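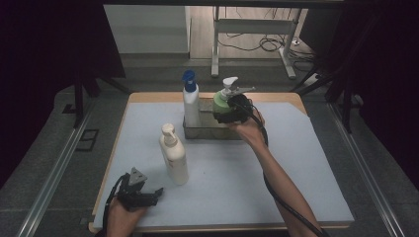

Refill Station Opens at the Plulham Tool Library

Bring your empties! Starting August 2, 2024, members can fill up on hand soap, dish soap, shampoo and laundry liquid at the back counter of the tool library, right past the ladders. We've wanted this for ages and we're so happy it's finally real.

Shu-fen Yang ran the trial at the Cirkberg branch over the winter, and the numbers knocked us over: 3,244 refills from 220 households. People came in for a drill bit and left with a quart of dish soap (and the other way around, which was great for the sanding class).

How it works: weigh your container empty, write the weight on a piece of tape, fill it, weigh it again, pay at the desk. Any clean bottle with a lid is fine, pump or squeeze or old jam jar. Please rinse it at home and let it dry all the way, as the sink here is for brushes only. Your first refill is 10 percent off with a library card.

We have four soaps to start, two of them unscented. Ismael Rangel is already testing a bar shampoo for September and would love opinions, especially from anyone with hard water out on the Postma side of town. He has samples in his desk drawer, so just ask!

We could also use spare pump tops. Lots of people have good bottles and a pump that quit. Drop extras in the bin by the door, any color, any size.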